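Workshop News, January

Home Robotics Group: progress on the tabletop arm

The Home Robotics Group of the Aston Shared Workshop is pleased to report on the second stage of its tabletop arm project. The project was approved last spring under the working name Proltent, and its purpose is to give members a small robot arm that can be built on an ordinary bench, carried home in the boot of a car and put to work on light packing tasks.

Membership of the group stands at its highest level since the workshop opened its electronics room. The materials budget for the present stage was set at £1265, of which £300 was reserved for replacement motors and gears. Members are reminded that receipts must reach Vaida Vītola before the end of the month in which the purchase was made.

Much of the autumn was given over to the simulation. Gijs Desmet prepared the model of the arm and its surroundings, and Kátia Cordeiro wrote the control program that moves it. All new movements are tried in the simulation first, and a movement is released for use on the bench only when it has been completed 40 times in succession without a fault. The rule was adopted after an early prototype stripped a shoulder gear, and the group intends to keep it.
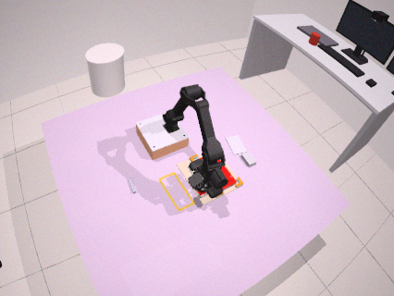 The simulated arm with its gripper over the white-topped box. The yellow outline on the mat is to the left of the base board.

The box task has been chosen as the standard test for this stage. It asks a good deal of the wrist, which must stay level while the elbow is high, and it has shown up several errors in the way joint limits were first entered. Dirceu Rangel has since corrected these and has asked that anyone holding an older copy of the settings file delete it. The current version is kept in the Wirine folder on the workshop's shared drive, together with the parts list and the wiring notes.

Lighting and surroundings have also received attention. The group has found that a program which performs well in one virtual room may do poorly in another, particularly where the camera is used to find the edges of an object. Several rooms with different furniture, wall colours and shadows are therefore in use. Members who wish to contribute a room of their own should speak to Gijs Desmet, who will supply the file format and the naming rules.

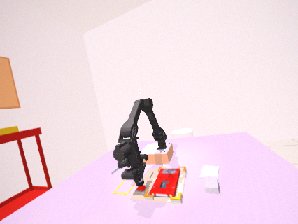 Simulated arm at the box, with a red side table to the left and the red block on its board in front.

Work on the physical arm continues alongside. The base plate has been cut and drilled, and the upper link has been printed again in a stiffer material. The forearm will follow once the large printer in the Amaral Room has been serviced. Until then, members are asked not to book that printer for jobs longer than 2 hours.

Washington Siqueira will give an introductory session on motor wiring next month. No earlier experience is required, but places are limited by the number of benches, and members should enter their names on the sheet beside the tool store. Safety glasses will be provided. Those who have not yet completed the soldering induction must do so before attending.

The group meets at 7 pm in the electronics room, on the evenings shown on the workshop calendar. Enquiries about the simulation should be addressed to Kátia Cordeiro, and all questions of cost to Vaida Vītola.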